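Himivden Assembly Room: House Rules FAQ
Kept by Mei Haddad. Last updated 24 Apr 2026

I started this page after I answered the same cable question twice before lunch. It covers the two-arm stations in the assembly room, where we do furniture work: legs into sockets, rails onto frames, fabric covers, that sort of thing. If you're on the packing line you want Tharindu Herath's page, which has its own rules and a much better map.

Is this the official safety document?

No, and please don't treat it that way. The official one is the risk assessment in the red binder, and it's written for the machines we own and the jobs we run on them. My page is the plain-English companion. If the two ever disagree, follow the binder and then come tell me so I can fix my mistake (I've had to do it before, and I'll have to do it again).

Who can run a station?

Anyone who has done the half-day walkthrough with me or Anjana Roy and then had three supervised sessions. Watching over somebody's shoulder doesn't count as a session, even if you watched very hard! You need to have had your own hands on the controls and you need a signature for each one.

If you trained on the old Flarnau arms, you still need the walkthrough. The stop button does something a little different here, and the habits you bring with you are the part I worry about.

Can I reach in while the arms are holding something but not moving?

Please don't. This is the one I will be annoying about. An arm that's standing still may be paused, waiting on the next command, or holding a part with force. You can't tell which by looking at it. Put the station in hold, check that the panel says hold, say "hands in" out loud so the other person hears it, and only then reach. When you're done, say "hands out" and step behind the line before anyone touches the controls.

Yes, you have to say it even if the other person is looking right at you.

What about when I'm alone?

You can run alone, but you can't reach in alone. If a part drops and you're by yourself, it stays where it dropped until somebody turns up. I know that's irritating at the end of a shift.

Does a light on the gripper mean it's safe, or not safe?

Neither one. A small light down at the gripper is there for whoever is fixing the gripper. I've heard three different theories about what red means and people were making decisions based on all of them, so the rule is simple: for anything to do with your hands, the panel is what counts.

How do I set the room up before a run?

Anjana wrote most of this list and I've only trimmed it.

Spread the black covering so it lies as flat as you can get it where the part will rest. Folds along the front edge are fine. A fold under a leg will tip the leg, and then you'll spend ten minutes blaming the software.

Check both cables from the gripper back to the base. They should run along the outside of each arm with enough slack to bend, and nothing should pass between the grippers.

Move each arm through its full reach at slow speed with nothing in it.

Put spare parts to one side where neither arm has to cross them. Lay legs down flat; don't stand them up.

Clear your coffee. I mean it, Tharindu.

What does normal work look like?

New people ask me this a lot, and it's a fair question, because "keep clear of the work area" doesn't mean much until you've seen how much room a chair or a long leg takes up once the arms have hold of it.
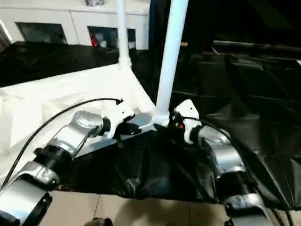
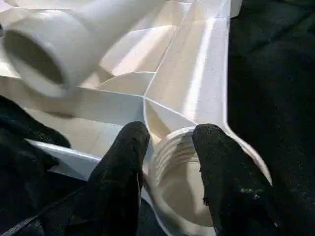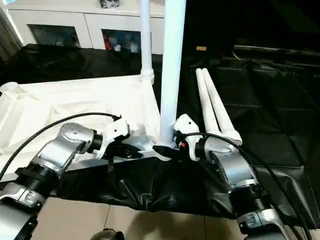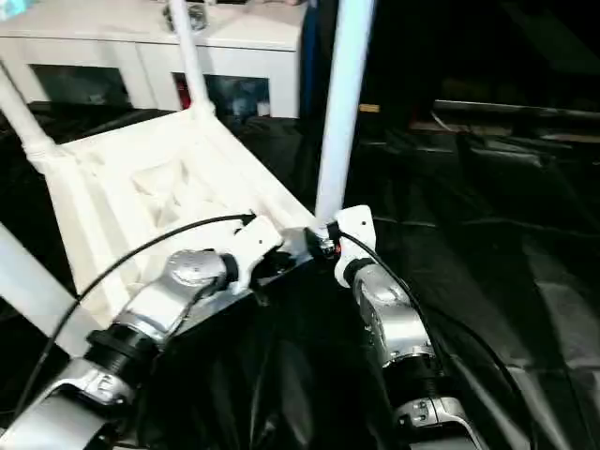 White parts and black covering at the two-arm station. The second picture is the close view from the wrist.

How far back do I have to stand?

Behind the line, and the line is measured from the longest thing the arms might be holding. People forget this constantly. They learn where the gripper can reach and they stand just past that, and then the gripper picks up a leg and the whole sum changes. Tall posts stick up as well as out, so leaning over the top of a job is out too, no matter how tall you are.

If you bring in a part that's longer than what's on the station card, stop and ask for the line to be moved. It takes Anjana a few minutes and she's always nice about it.

Both arms are on the same part and one of them loses its grip. What now?

Hit stop. Don't try to catch the part, and don't try to save it by telling the other arm to pull. A chair is cheap. After the stop, look at what the arm that's still holding is doing. If it's carrying the whole load on its own, support the part from underneath (in hold, with your "hands in") before you open that gripper.

Then write it up. I'd like to know about every single slip, including the boring ones. Put down which arm, what it was gripping, and whether the part was smooth, ribbed, threaded or covered in fabric. It was slip reports that got us to change the finger covers, so they do get read.

When do I change the finger covers?

Look at them at the start of every session. If you can see a worn patch or a pale spot, have a proper look and rub your thumb across it with the gripper in hold. If it feels thinner than the rest, swap it. Always swap both fingers on that gripper together, even if the other one looks perfect. New ones are in the Hosico drawer, and the old ones go in the tub underneath so I can see how they're wearing.

Log the swap under code 2239. I didn't choose the number and I can't explain it.

Can the grippers go on threads?

Only if the job sheet says so. Resting a fingertip against the rim of a threaded opening is allowed when there's no better place to hold, but use the low force setting and don't twist. Molded plastic threads look tough and they really aren't. Once one is chewed up, the leg goes in crooked, and I find out about it later when I sit down.

Can I just turn the speed up a bit? The slow setting is painfully slow.

I sympathize! I've sat through it too. Slow speed is required for the first run of any new part, for the first run after anybody has moved a station, and any time a visitor is in the room. After that you can go up to the speed on the card. Going past the card speed needs a new assessment, and Vasanthi Nanayakkara is the person who does those. Ask early, because she likes to see the job in person before she'll say yes, and she's right to.

What are the rules for the cameras?

Two things. Don't hang anything on the camera mounts, and don't nudge a wrist camera to get a nicer view in the middle of a run. If the view is bad, stop, fix it, and do the slow reach check again from the beginning.

On privacy: people's faces shouldn't be in our recordings unless they've signed for it. If somebody walks through during a run, make a note of it in the session log and we'll take care of the clip. You don't need to stop the job for that, only if they cross the line.

Do I have to tidy up the background?

A little, yes. The cabinet can stay as it is. What I care about is anything on the floor where a person would be walking backwards, and loose sheeting that hangs low enough to catch a foot. Tuck it or clip it. The tile gets slippery under the plastic, so don't use an offcut as a mat (somebody did, and it was me).

Do these rules apply to the Ranasinghe job?

Yes, all of them, plus the extra sheet taped inside the door. That job has heavier rails and nobody should be lifting one into the grippers without a second person. Vasanthi Begum is running it, and she'd like you to check in with her before you start — she keeps the station booked pretty tight through October.

I saw someone break a rule. Do I have to report it?

Tell them first, if you feel all right doing that. Most of the time they'll say thanks and fix it. If it was hands inside the line without hold, then I need to hear about it the same day, and I promise the first thing that happens is a conversation and not a form. I would much rather know.

That includes things I do. I got told off for skipping "hands out" by somebody on their second session, and they were completely right.

Which outside standards are you following?

The binder lists them at the front, with the editions, and that's the copy to quote from if a customer asks. I don't repeat the list here because I'd forget to update it. If you're answering a customer in writing, send it past Vasanthi Nanayakkara before it goes out.

My question isn't on here.

Write it on the pad by the station panel or stop me in the hall. I add new ones whenever I've been asked more than once, and the pad currently has a long question about fabric covers that I still owe Tharindu an answer on.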